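The planner that would not say it was late

17 April 2018

I have spent most of the spring learning that a timestamp is a matter of opinion. 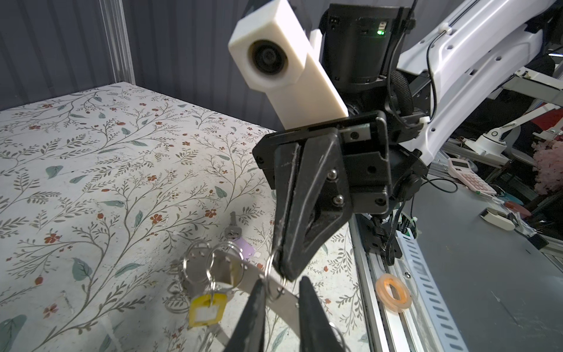 The task we picked for the two-arm work was key rings. It sounded small. You hold the bundle with one arm, get a fingertip into the split ring with the other, and go from there. I told Lăcrămioara Jitaru it would take me ten days, and she wrote the number on the whiteboard, where it still is.

Split rings are rotten things to plan for. They're shiny, so anything that depends on seeing a clean edge gets a different edge each time you ask. They also overlap one another, and our segmenter (which we call Demus, for reasons that predate me) is firmly of the belief that three linked rings are one fat ring with ideas. I went through 576 recorded attempts by hand to relabel them. I now dream in ellipses.

The labels helped, a bit. Then the arms started disagreeing with each other, and I blamed the labels for another week out of habit.

What was really going on lived in Sarnilix, our scheduling layer. Each arm runs its own control loop and each wrist camera stamps its own pictures. Sarnilix takes the newest picture from each side, pairs them up and hands the pair to the planner. Newest, you'll notice, says nothing about same age. On a good run the two were close enough. On a bad one the left picture was 133 milliseconds behind the right, and the planner was cheerfully sending a finger to where a ring used to be.

None of this showed in the logs, which recorded when the pair was made and threw the two original stamps away. I wrote that code. I checked the history hoping it was Nelu Ghiță, and it was me, in December, with the commit message "tidy up".

The fix was dull. Keep a short buffer for each camera, match on capture time, and if there's no partner within one control tick, refuse to plan and hold still. Nelu argued for filling the gap by guessing where the ring had got to. I argued that we already had a system that guessed. He has since put his version on a branch called "better", so we're getting on fine.

I replayed the old recordings through the new matcher, and it threw out 1090 pairs that the old one had been happy with. Some of those came from runs I'd marked down as "gripper slipped". I have apologised to the gripper.

Holding still brings its own trouble. An arm that stops in the middle of a lift looks exactly like an arm that has crashed, and I've twice hit the stop button on one that was only waiting for a picture. There's now a line in the console that says WAITING and which side it's waiting for. Lăcrămioara wants it in a bigger font.

Next up is Demus and the fat ring problem. I've been asked how long that will take and I'm staying away from the whiteboard.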